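Before You Fly: Getting the House (and the Suitcase) Ready

Quick one today, I'm packing as I type. These are the things I do at home before a trip, in no real order. Some are kitchen, some are laundry, one is a drill thing.
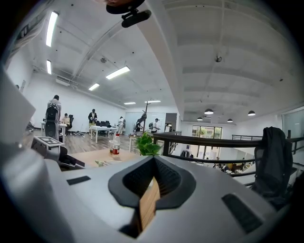 Start with the fridge. Four days out, stop buying food. Eat down what's there. Soup, omelets, fried rice, whatever. I missed this once before two weeks in Davendale and the cucumber was liquid when I got back. Liquid.

What's left the night before:
Milk - freeze it if the jug is under three quarters full, otherwise it splits. Fine for coffee later, shake it hard.
Bread - slice first, then freeze. Toast from frozen the night you get home.
Herbs - chop, ice cube tray, cover with oil.
Hard cheese is fine. Soft cheese, eat it or give it away.
Half onions. Just throw them out.

Coin trick for the freezer. Freeze a cup of water, put a coin on top of the ice, back in the freezer. Coin at the bottom when you get home = power went out long enough to thaw and you should toss the meat. Coin on top, you're good.

Sink and dishwasher
Run the dishwasher even if half empty, then leave the door cracked open. Clean the filter first. Half a cup of baking soda down the kitchen drain, hot water after. Take the garbage out LAST, after you've eaten breakfast, or there's a banana peel in there for ten days. Pour a cup of water down any floor drain or a shower you don't use much. The trap dries out and then the basement stinks.

Water
Shut the main if you'll be gone more than a weekend. Find the valve now, not at 4 am with the cab outside. If it's stiff don't force it, a quarter turn back and forth a few times, little silicone grease on the stem. If it still won't go call a plumber before the trip. Turn the water heater to vacation mode if it has one. If you shut the main and you have an ice maker, switch that off too. I always forget.

Washing machine hoses - look at them. A bulge or a crack, replace, both of them, hot and cold. Cheap job and you only need pliers.

Packing the bag
Weigh it at home. Bathroom scale: step on, write it down, step on holding the bag, subtract. Budget airlines will charge you at the gate and the fee can be more then the ticket. Mine cost $89 for the flight on a sale fare and I nearly paid that again over a pair of boots. Now I wear the boots.

Roll t-shirts, fold anything with a collar. Socks inside shoes. Shoes in a shower cap, soles in. Dry cleaner bags between dress shirts, they slide instead of creasing.

Liquids: unscrew the cap, square of plastic wrap over the mouth, screw the cap back on. Leave some air space and squeeze a little out before you close it. Then a zip bag. Then a second zip bag if it's anything with dye in it, ask me about the Skurov trip and the purple shampoo.

Stuck zipper? Rub a candle stub or a pencil tip along the teeth. Bar soap works too but leaves crumbs. Broken pull tab, use a small key ring.

Squeaky suitcase wheels. Pull the hair and thread out with tweezers first, there's always hair. Then one drop of dry lube on the axle. Not cooking oil - it gets gummy and picks up every bit of grit in the airport. If the wheel is riveted on and worn flat you can drill the rivet out, carefully, clamp the bag down, eye protection, and put a bolt and lock nut in. Measure the old wheel before ordering. Abenezer Fikre wrote in to say rollerblade wheels fit his old bag and roll better than the originals. Check the width first.

Musty bag: open it, dish of baking soda inside, overnight. Vacuum. Sunny spot next day if you have one.

Phone cords. Wrap in a loose loop, clip with a binder clip, write on the clip with marker which one it is. An old glasses case holds 6 cables if you don't mind it being fat.

Snacks for the plane
Peanut butter counts as a liquid or gel at security, so put it on the sandwich already. Dry stuff is easier. I do roasted chickpeas: one can, drain, dry REALLY well on a towel, oil and salt, 400 for half an hour, shake the pan once. Cool them completely before bagging or they go chewy. Empty water bottle, fill it after security.

Plants
Water deep the day before, move them back from the window, group them in the tub if the bathroom gets light. For the thirsty ones, a cotton string from a jar of water into the soil. Jar higher than the pot. In August I use two strings.

Last walk around, with shoes on
Unplug toaster, kettle, coffee maker, iron. Fridge stays plugged in obviously.
Windows.
Thermostat down, but not off in winter.
Clean sheets on the bed - best thing on this list when you get in at midnight.
Photo of the stove knobs on your phone. Saves the panic on the runway.

Zsolt Pintér asked if a timer on a lamp is worth it. Yes, two lamps, different times. And ask next door to pull the mail or put a hold on it.

OK cab is here in twenty and the chickpeas are still in the oven. Stain removal in hotel sinks next time, send me yours.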